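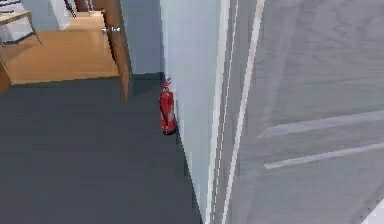

Anyone who has only run the new controller in sim should hold off on a verdict till the hardware numbers are in, was the feeling from one of the night crew at Calthorpe this week, and the lab has more or less agreed. The sim side of the comparison is finished. The hardware side is not, and won't be for a while yet.

Quick recap for those who missed the last item. Calthorpe is trying out two arm controllers on the same mobile base, one from Haratell and one from Rarex, with the Ağca two-finger gripper on both. Same camera too. The only thing meant to change between runs is the controller box and whatever software came with it. That was the plan, anyway.

Sim results first. 1,951 runs all up, split close to evenly, in a rendered set of rooms and corridors. Jobs were plain ones. Drive up to a doorway, stop short, reach for a lever handle, push, back off. Or get past something standing on the floor in a narrow bit without clipping it. Fire extinguisher, bin, chair leg, that sort of thing. Haratell finished 739 without a fault. Rarex was a touch behind but quicker on nearly every run it did finish, which muddies things.

Where they differ is the slow-down near walls. Haratell starts easing off early and creeps. Rarex holds its speed and then brakes late – fine when the depth reading is clean, less fine next to a pale wall with flat light on it, where the camera loses the surface a bit. Most of the Rarex faults came from there. The team thinks it's a camera setting and not the controller at all, and has re-queued a batch with the exposure locked. No numbers on that yet.

Gripper. Nobody at the lab is thrilled with it on handles. The fingers close flat, so a round lever tends to roll out toward the tip before there's enough hold to turn it. In sim the friction figure was set generously and it mostly got away with it. A soft pad is being cut for the real one, thickness not settled. There was talk of swapping to a three-finger unit but that would mean starting the whole comparision over, so no.

Real hardware. The bench arm has been going since September, with 20 door pulls a session and a reset between each. Those were all on Haratell. Rarex only went on last month after a wait for a cable with the right plug on the end, then another wait for the right cable. First sessions were spent on joint limits. Elbow was hitting its soft stop well before the maker's sheet said it would. Sorted now by loading the older config file and leaving it alone.

Some early impressions, passed on as is:

Haratell – smooth, slow to boot, log files huge. Stops dead if it loses the camera for even a moment and needs a full restart at the arm.

Rarex – boots fast, noisier at the wrist, recovers by itself after a dropped camera feed. Menus a mess. The emergency stop works on both and was tested before anything else, as it should be.

Latency is the other one people ask about. With the network quiet, some 30 milliseconds from camera to joint command on either box. With the network busy Rarex wanders more. The lab is moving both to a wired line before the next round so that at least won't be argued over again.

A question came in about whether the sim rooms are too tidy to mean anything. Fair point. Floors are one flat colour, walls are smooth, the light doesn't shift, and a door swings the same way every time. Real doors stick. Real floors have grit and a lip at the threshold where the surface changes, and the base feels every bit of it. The lab's answer is that the sim is there to throw out bad settings cheaply, and on that score it did its job. Four of the planning settings were dropped before the arm was ever switched on. Whether the ranking between the two controllers carries over is a seperate matter, and the reason for the bench work.

Also asked: cost. Both boxes are on loan, so no prices from us.

What's next. Re-run of the pale wall batch, exposure locked. Rarex door pulls to catch up with the Haratell count. Then the padded fingers on both, same doors, same order. After that the base comes off its blocks and goes down the actual corridor with a minder walking beside it holding the stop button. Speed capped at walking pace for the first lot, maybe slower if the braking still looks late.

If the corridor runs go all right there'll be an open afternoon for other groups who want to see both controllers side by side. Bring your own gripper if the bolt pattern matches – the flange drawing is at the front desk, ask for the newer one, the old one has a hole in the wrong spot.

Log files from the sim runs can be had on request. Bring a big drive. The fault list is shorter and can be emailed.

Posted January 8, 2019. Will update when the exposure batch is through.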